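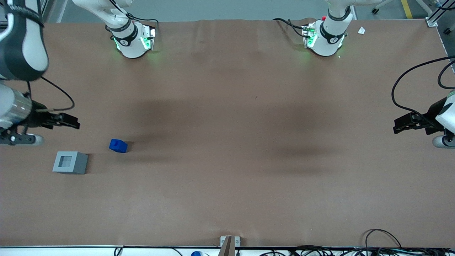
Figure 7.1 Two white robot arms above a paper-covered table.

Chapter 7
Why the Fox Always Comes Back

My grandmother told me the story of the fox and the miller so many times that I could say it along with her, and I still got upset every time she skipped the part with the bell. She skipped it when she was tired. I'd sit up in bed and yell "The bell!" and she would sigh, go back two sentences, and put it in.

I bring this up because that's pretty much what we'll be doing in this chapter: yelling about the bell. A folktale doesn't have one correct version sitting in a drawer somewhere. It has tellers, and listeners who complain, and over the years the complaints matter as much as the telling does.

In Chapter 6 we looked at how tales begin. Now we'll look at what gets repeated inside them, and why some pieces hang on for generations while others drop out after one bad night. My main source is the Sillberg notebooks, which hold 424 tales written down by the schoolteacher Estíbaliz Nieto in the hill villages near Visten. I love these notebooks (you'll get sick of hearing me say so!). Nieto wrote down everything, even the coughs and the arguments, and when two sisters in Saven disagreed over whether the fox lost his tail or gave it away, she simply kept both endings and drew a line between them.

We'll start with the fox because he's in so many of the tales, and he rarely learns a thing. He gets caught in one story and turns up in the next with a fresh plan and the same big mouth. Students ask me if it's supposed to be the same fox. Good question, and we'll spend most of Section 7.2 on it.

Before you read on, try something. Think of a story somebody used to tell you out loud, and write it down from memory without looking anything up. Half a page is plenty. Leave the gaps as gaps. Keep the page handy, you'll need it for the exercise at the end of Section 7.1.

Words to watch for: motif, variant, teller, trickster, refrain

7.1 The Part Everyone Remembers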